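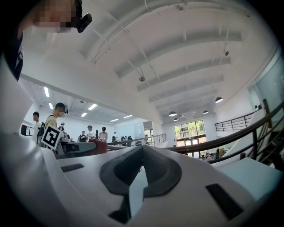 그림 1. 작업 홀의 흰 천장과 안쪽으로 늘어선 돔형 펜던트등. 왼편은 천장이 한 단 낮고 사각 형광등이 달려 있다.

강의자료 > 실내공간 읽기 > 5주차 천장, 조명, 계단

인쇄하기 | 이메일로 보내기

실내공간 읽기 5주차 강의 노트
천장에서 시작해서 계단으로 내려오기
담당: 지네브 헬미

지난주에 스토도우 답사를 다녀오느라 다들 고생 많았습니다. 다리가 아프다는 분도 있었고 점심이 늦었다는 분도 있었는데(제 탓입니다), 그래도 제출한 스케치를 보니 참 잘 보고 오셨더군요. 이번 주에는 그날 본 건물을 다시 꺼내 놓고, 우리가 걸으면서 그냥 지나친 것들을 천천히 짚어 보려고 합니다.

1. 높은 천장과 낮은 천장

방에 들어가면 보통 바닥과 가구부터 보게 되지요. 이 수업에서는 순서를 바꿔서 고개를 먼저 들어 보자고 첫 시간부터 말씀드렸습니다. 작업 홀은 둥글게 올라간 볼트 천장이고 흰 리브가 가로질러 갑니다. 같은 홀인데도 한쪽으로 가면 천장이 낮아지고, 거기서는 목소리까지 달라지는 느낌이었다고 여러 분이 적어 주셨어요. 저도 같은 생각입니다. 높은 쪽에서는 소리가 위로 올라갔다가 늦게 돌아오고, 낮은 쪽에서는 옆 사람 말이 또렷하게 들립니다.

조명도 천장을 따라 바뀝니다. 높은 쪽에는 돔 모양 갓을 쓴 펜던트등이 매달려 있고, 낮은 쪽에는 사각 형광등 패널이 줄지어 있습니다. 빛을 사람 쪽으로 끌어내리는 등과 천장에 붙어 있는 등이 한 홀 안에 같이 있는 셈이지요. 작업대 둘레에 사람들이 모여 있을 때 그 위에 어떤 등이 있는지, 평면 스케치에 꼭 겹쳐 그려 보세요. 등을 빼고 작업대만 그린 분이 꽤 많았습니다.

붉은 덮개의 기계도 스케치에 많이 등장했는데, 기계를 정성껏 그리느라 그 위의 천장을 비워 둔 분들은 이번에 채워 넣어 주시면 좋겠습니다. 모스타파 아부 제이드 선생님 말씀처럼 "천장이 없는 스케치는 마당 스케치"니까요.

2. 계단 곁의 빛
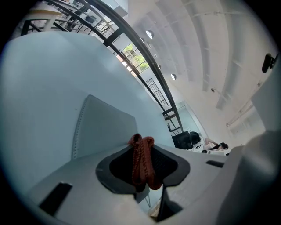
그림 2. 검은 금속 난간과 연한 색 나무 디딤판, 격자창 너머로 보이는 나뭇잎. 흰 천장에는 둥근 매입등이 줄지어 있다.

계단은 제가 이 건물에서 제일 좋아하는 자리라 말이 조금 길어질 것 같습니다. 난간은 검은 금속인데 세로살과 가로대가 함께 있어서, 그 사이로 창의 어두운 격자가 겹쳐 보입니다. 선이 많으면 답답할 법도 한데 바깥의 초록이 워낙 환해서 그런 느낌은 들지 않지요. 난간 너머로 보이는 디딤판은 색이 연한 나무이고, 검은 선들 곁에서 훨씬 부드럽게 보입니다. 안쪽의 흰 벽 앞에도 검은 격자 난간이 이어지는데, 빛을 받은 모습이 또 다릅니다.

이쪽 천장도 흰색이고 긴 보가 지나갑니다. 다만 등은 홀의 펜던트등과 다르게 천장 속에 둥글게 들어가 있어요. 유리로 된 칸막이 또는 문이 있는 쪽도 무척 밝습니다. 낮에 계단을 오를 때 어느 빛이 창에서 오고 어느 빛이 등에서 오는지, 구분이 잘 안 되면 안 되는 대로 적어 오세요. 그 망설임도 좋은 기록입니다.

3. 다음 시간까지

- 답사 스케치 위에 트레이싱지를 얹고 천장선과 등의 위치를 그립니다. 연필이면 충분해요.
- 난간은 선의 방향만 그려도 됩니다. 살을 하나하나 다 그리다가 밤을 새운 분이 작년에 있었습니다.
- 읽을거리는 교재 「하만」의 2장입니다. 13쪽이 넘는 분량이지만 도판이 많아서 금방 읽힙니다.
- 과제는 토요일 저녁 6시까지 수업 게시판에 올려 주세요.

트레이싱지가 없는 분은 스케토 자료실 서랍에서 가져다 쓰시고, 남으면 도로 넣어 두시면 됩니다.

문의: 소스토다르드 실내공간 교실 | 무단 전재를 금합니다 | 맨 위로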